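Zundville Craft Circle, January meeting, minutes as typed up by me (Oda Isaksson) from my own scribbles, so shout if I got you wrong!

Started at 7:15 with Sorin, Kausar, Sohail, Ehsan and me. Last month's minutes were approved once I fixed the spelling of "decoupage" (again).

Gesso. We've been through nearly all of the Penner tub, and I asked if we wanted the same again or the Kolis one, which is thicker and sands down so nicely. Sorin likes the Kolis for wood but says it drags on canvas board. We went back and forth on this for ages.

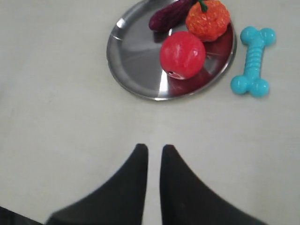

Kausar said she'd be happy with either as long as we stop thinning it with tap water in the jar, and could people please pour out what they need into a cup first. Agreed by everybody, me included (guilty). We'll get one tub of each and see which goes faster.

Stencil night. Ehsan has cut 2 new border stencils and wants to try them with modeling paste on the old picture frames. I'm so excited for this one! He asked us to bring palette knives, and an old toothbrush for cleaning the stencils before the paste sets.

Money. We have 846 dollars, and 117 of that is already promised for brushes. Sohail would like us not to drop under 800 again without talking it over first, and I had to point out that the brushes do exactly that, so we talked it over and bought the brushes anyway.
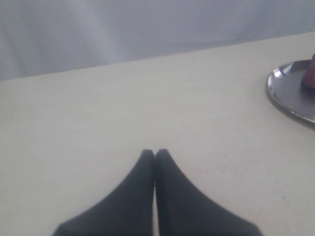
Spring fair at Prevgate. The table is booked and we can have the spot near the door if we want it. I said yes please. Sorin will make the price tags, and I'm going to varnish the leftover coasters with the satin, not the gloss, after what happened with the sticky ones.

Any other business: the good scissors are still missing. Check your bags!

Finished at 8:50.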